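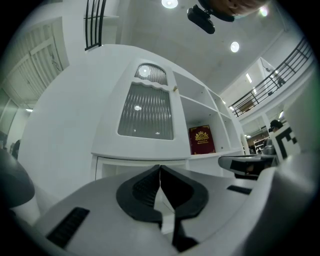 3. Hardware and Workshop Setup

Figure 3. View from the wrist camera of the hand-held gripper, fingers closed, facing the white cabinet with the arched glass door. The fiducial marker is at the right edge.

3.1 Gripper construction

The gripper was built in the Sindcombe shared workshop between May and the end of the summer, using the tools open to all members. The body is a printed shell in two halves, joined along the long axis. We printed four versions before settling on the present one. The first two cracked at the screw posts when the trigger was pulled hard, and the third closed unevenly – the left finger reached the center line before the right. The final body uses thicker posts and a single rack-and-pinion drive shared by both fingers.

The fingers are black, with curved outer edges and slotted inner faces (Figure 3). The slots let the inner face give under load while the outer edge keeps its shape. When the gripper is closed the tips meet along a narrow vertical seam, and we use this pose as the zero of the opening width. The zero is recorded at the start of each session. Skipping it on one early session cost us a full set of recordings, as the drive had slipped by one tooth and the error could not be recovered from the log.

3.2 Furniture tasks

Cabinet doors and drawers were chosen for the first tests. A small knob, such as the gold one near the upper right edge of the glass door in Figure 3, leaves little room for error in the approach angle. Fluted glass is a second difficulty. Feature tracking on the rippled panes was poor under ceiling lights, whose reflections move with the camera, and we mask the glass region before estimating motion. The open shelves to the right of the door offer fixed edges and corners, and most of the usable features come from there.

3.3 Calibration and recording

Camera intrinsics were estimated from 322 stills of a printed board. The pose of the side sensor housing relative to the camera was then solved with the fiducial marker held fixed. Recording and time alignment are handled by Custo, a small logging program written for this build by Idalina Seixas. It writes one file per demonstration and rejects any file in which the camera and trigger streams differ in length by more than 3 frames.

In total 1,184 demonstrations were recorded, of which 535 were used for training. The rest were dropped for tracking loss, for a missing zero, or for a grasp that began before the recording did. The data set was frozen on August 24, 2025, and all results in Section 4 refer to that version.

3.4 Limits of the build

The trigger spring loses tension with use, and we did not model this. Grip force is not measured at all – it is inferred from motor current on the robot side and has no counterpart in the hand-held recordings. The Hurner and Fu tasks of Section 4 were chosen with this in mind, as both can be completed over a wide range of force.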